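Stella Nzioka
August 2023

Reading my homeowners association's new rulebook so my neighbors in Vikumgate don't have to. It runs 107 pages. The old one was a stapled handout that mostly asked you to be decent about leaf blowers.

Page 4 defines "fence." Page 5 defines "fence-like." My tomato cages are fence-like.

Trash bins may be visible from the street for 30 minutes before pickup. Pickup happens at any time between dawn and dinner. Good luck to all of us.

There's an approved list of exterior paints. 92 of them. I got the sample cards out last night and I'd say nine are beige and the other 83 are also beige. One is called Jillness. I don't know what a jillness is but I don't want it on my garage.

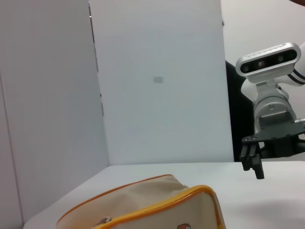 My neighbor Ayane Shimada asked for permission to paint her front door green. They wrote back that green is "under review until October." The door has been green since she moved in.

Pets: two. Fish are pets. She has eleven fish. I have said nothing to anyone, apart from posting it just now.

Wind chimes are allowed if they "do not produce a sustained tone." So, chimes, but bad ones.

The fine for a first offense is a letter. The fine for a second offense is a longer letter. Third offense, they want money, and there's a chart.

Up to page 61. Basketball hoops. Going to need a snack for this.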